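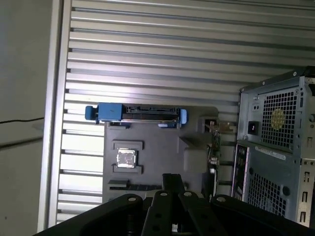
Is an old office desktop worth taking apart by hand? Usually it pays when the parts leave the case undamaged, and the processor is the part that decides it.

At Kaviswood, the refurbishing shop run by Clonia, 2,793 towers were opened last year. Of those, 1,708 gave up a board fit for resale. Another 401 boards were scrapped for bent contacts in the socket – damage that costs more to repair than the board will bring.

The tower goes on its side, open face up. Side panel off first, then memory, then cards. The load plate on the socket is raised last, and the processor is lifted straight up by its edges.

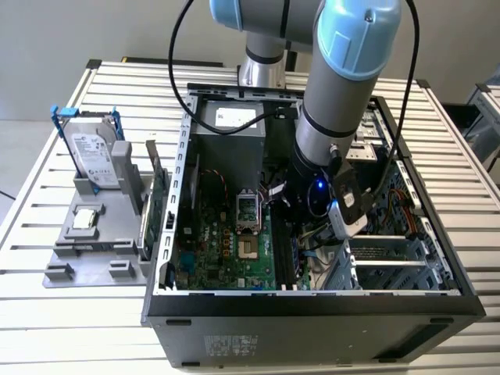

A reader in the trade, Pulico, wrote in October that memory should stay seated until the processor is out, as pulling it flexes the board. Kaviswood has tried both orders and kept its own.

An open socket is the weak point from then on. A dropped screw can ruin it, so a plastic cap goes on before any work on the wiring.
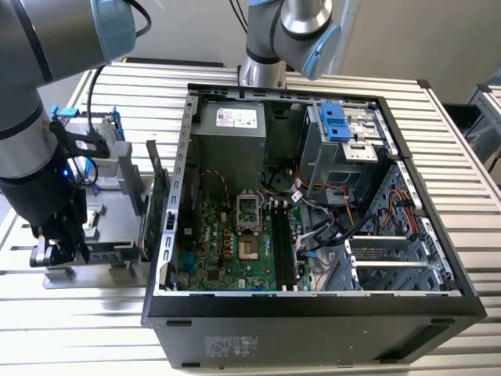

Drive cages come next. Power leads are unplugged at the connector, never by the wire, and data cables are checked for a locking clip.
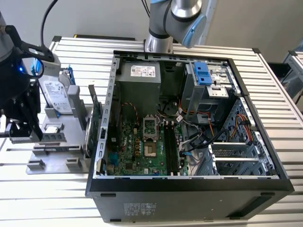 Power supplies are tested on a separate bench under the shop's Vi procedure, 215 to a batch. Cases with straight rails are kept for rebuilds. The rest go to sheet metal recycling.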